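Gradberg Evidence and Records Register, Court Edition

Print this page
E-mail this page

September
By Leonilde Matos, Prorosero product desk

The Gradberg Court Edition is a bound register and matching seal set for recording items taken during searches, asset freezes and company seizures. It is sold to prosecutors' offices, court clerks, bankruptcy trustees and defense firms that need their own record of what was removed from a client's premises.

Each register has 200 numbered pages, sewn and glued, with a carbonless copy behind every sheet. The top sheet goes to the case file. The copy stays in the book. Pages cannot be taken out without leaving a stub, and the stub carries the same number as the page.

The page layout follows the order in which a search is usually written up: warrant number and issuing court, address, persons present, start time, items, objections, end time, signatures. There is a full-width box for objections. Earlier editions had two lines for this, and lawyers told us they were writing up the margin.

Seals

The register ships with one pack of Jurnia serial seals. Seal numbers are printed in black on white with a barcode underneath. The adhesive leaves a visible pattern on the bag when it is lifted. Seals hold on plastic, coated card and painted metal. They do not hold well on bare cloth or unfinished wood, so use a tie tag for those.

Extra seals are sold in packs of 200. Serial numbers do not repeat between packs.

Financial records pages

The last 43 pages of the register are laid out for ledgers, share certificates, bank tokens, phones and drives. There is a column for the account or device number and another for the name of the holder as it appears on the document. If the spelling differs from the warrant, write it the way the document has it and note the difference under remarks.

Viorica Gavrilă, who worked as a court clerk before joining us, drew up these pages. Chak-lun Tam checked them against the forms used by several defense firms.

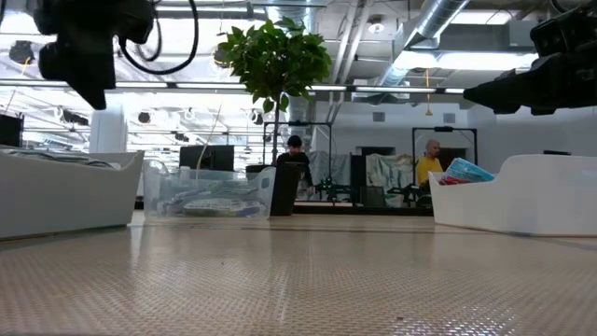 Custody changes go on the back of each sheet. There is room for 4 transfers. After that, start a continuation sheet and write its number in the bottom right corner of the original. Both people sign at each transfer, with the time in 24-hour format.

Storage and handling

Keep the register flat and away from direct heat. The copy sheets darken if they are stored under heavy files. Use a ballpoint pen. Gel and felt pens do not carry through to the copy.

Ordering

Registers are made to order by the Stoica bindery. Agencies can have their name and crest stamped on the cover, and numbering can start from any figure up to 3500. Stamped covers cannot be returned.

For quotes and sample pages, contact Raluca Cârstea in sales. Questions about using the register alongside an electronic case system should go to Ileana Crăciun. The older Office Edition is still available while stock lasts, but its pages do not match the Court Edition and the two should not be mixed in one case.

Print this page
E-mail this page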